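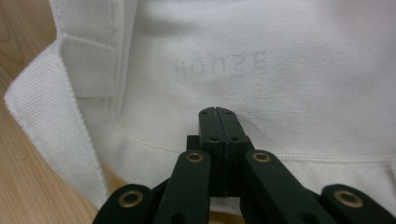
Against the flat collar

Most folding instructions for polo shirts begin with the sleeves. I think this is the wrong end. A polo is a knitted body joined to a stiffer, separately made collar, and the two parts respond differently to pressure. Fold the body first and any error at the neck seam is locked in under four layers of cloth.

The piqué itself is forgiving. Its raised texture hides small creases, and a moderate one will usually drop out after an hour on a hanger. The neck seam is less forgiving. It is a curve sewn through several thicknesses, and it will not lie flat however hard it is pressed. Some puckering along the stitching is normal. Trying to iron it away stretches the knit on one side of the thread and leaves a ripple, and the ripple is worse than the pucker.

My method is to lay the shirt on a hard table, button it to the top, and set the collar before touching anything else. The fold of the collar should follow the line it was given at the factory – usually a little above the seam. Smooth it outwards from the centre back to the points. Only then turn the shirt over and bring in the sides.

The usual objection is time. When I worked in the linen room at Stumness we sent out 900 shirts in a busy week, and the supervisor's sheet allowed no separate step for collars. We added one anyway in October, for the white shirts only. Fewer came back for pressing, and the extra seconds were not missed. The Lallerton site kept to sleeves first and went on re-pressing.

White is the hard case. A crease that vanishes in navy shows as a grey line in white, and a thin white knit also lets through whatever is printed on its reverse. I would like makers to move neck printing lower or make it paler, but that is a separate complaint.

Folding boards do not solve the problem. They standardise the width of the finished shirt, a benefit to whoever stacks the shelf, and they ignore the neck entirely. A board is worth having once the collar is set. Used before that, it produces a very regular pile of badly folded shirts.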